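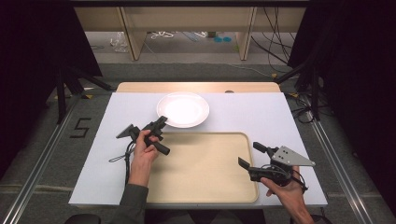 Serving tray

A serving tray is a shallow, flat-bottomed carrier used for moving food, drink and tableware from one place to another, and very often for holding them once they get there. It is one of the oldest and plainest pieces of household equipment, and it turns up in nearly every part of the world where people eat in one room and cook in another. Most trays are rectangular, round or oval, and most have a raised edge of some kind, called the lip, rim or gallery depending on how tall it is and who is doing the talking.

The word is also used for a great many things that never go near a dinner table, such as seed trays, letter trays and the sliding trays inside a toolbox. This article deals with the kind used for serving and eating.

Name and related terms

The English word "tray" goes back to an Old English word for a flat wooden board or vessel, and is distantly related to "tree." For a long time it meant something closer to a shallow trough, the sort of thing in which dough was left to rest or meat was salted. The modern sense settled in gradually as the furniture of the dining room became more specialized.

A salver is a flat tray, usually silver and usually without handles, on which a single glass, a letter or a calling card might be presented. A platter is meant to have food placed directly on it, and a charger is a large decorative plate that sits underneath a smaller one. The lines between all of these are blurry, and families tend to have their own firm opinions about which is which. A big oval dish that is a platter in one kitchen may be a tray in the kitchen next door.

Shape and construction

The rectangular tray is the most common form in homes and cafeterias, mainly because it stacks and shelves neatly and makes good use of the space on a table. Corners are generally rounded. A sharp inside corner collects crumbs and is a nuisance to wipe, and a sharp outside corner is hard on door frames and on hips. Round trays are favored in bars and restaurants, where the server carries the load on one spread hand and needs the weight to gather over the palm.

The height of the lip is a matter of compromise, and makers have argued over it for as long as there have been makers. A low lip makes it easy to slide a plate on and off and gives a clean look, while a higher one catches spills and keeps glasses from wandering over the side on a staircase. Butler's trays have tall sides, sometimes hinged so they can be folded flat, with hand holes cut through them.

Handles may be cut into the sides, attached separately or left out altogether. A tray with no handles is carried by the rim, and for this reason the rim on such trays is often turned slightly outward — just enough for the fingertips to find it.

Materials

Wood was the usual material for everyday trays for many centuries and is still very much liked. It is light, quiet and kind to china, although it dislikes a long soak and will warp if it is put away damp. Bent veneer, pressed into shape over a mold, allowed the bottom and the lip to be made from one continuous piece, with no joint for liquid to creep into.

Metal trays range from silver and brass to enameled steel and aluminum. Painted and lacquered tinplate, known as tole or japanned ware, was enormously popular in the eighteenth and nineteenth centuries, and old pieces with flowers, birds and gilded borders are still hunted for at flea markets. Papier-mâché trays belong to the same period. They were surprisingly sturdy when well varnished, and a good one could outlast the tea service it was bought to carry.

Molded plastic and fiberglass took over in schools, hospitals and canteens in the twentieth century. These trays are made to survive the dishwasher and being dropped, and their surface is often given a fine texture so that tumblers stay where they are put. Woven trays of willow, rattan or palm leaf are made in many countries and are especially loved for bread and fruit.

Regional traditions

In the market town of Uvach, trays are traditionally carved from a single plank and given at weddings, the two families each choosing the pattern for one end. The trays are used at the wedding meal and then hung on the kitchen wall, to be taken down at holidays. The local museum keeps 161 of them, and the oldest are worn so smooth in the middle that the carving survives only at the corners.

The harbor district of Vorkholm developed a narrow, deep-sided tray for use aboard fishing boats, with a strip of cork along the bottom. It is still sold there, chiefly to visitors, and it makes a very handy thing to keep beside the bathtub.

Among later manufacturers, the Nideck works is remembered for its stacking breakfast tray, which was offered in 11 colors and could be ordered with folding legs. The Krūmiņa workshop, a much smaller concern, made birch trays by hand and never produced more than 1,000 in a year. Its pattern number 919, an oval with a very slight dip toward the center, is the one collectors ask for most.

Use at the table

Tray customs vary a good deal. In some households the tray is strictly for transport and is cleared away as soon as the cups are handed round. In others it stays on the table through the whole meal and does the work of a place mat. The tea tray, with its pot, milk jug, sugar and cups, is nearly a piece of furniture in its own right, and the breakfast tray carries a certain tenderness with it, being so closely tied to birthdays, illness and lazy mornings.

Loading a tray is a small skill that servers are taught early. Heavy items go toward the middle or close to the carrier's body, tall ones are kept in from the edge, and spouts and handles are turned inward. When unloading, the server takes things alternately from either side to keep the balance.

Care and storage

Wooden trays should be wiped with a damp cloth and dried right away, and an unvarnished one benefits from a little food-safe oil now and then. Lacquered and painted trays are best kept away from abrasive pads and very hot dishes, which can leave a pale ring. Silver salvers need ordinary polishing. Trays are usually stored on edge in a narrow upright slot, a feature found in many older kitchens beside the oven.

See also

Butler's pantry
Charger (table setting)
Lazy Susan
Place mat
Tea service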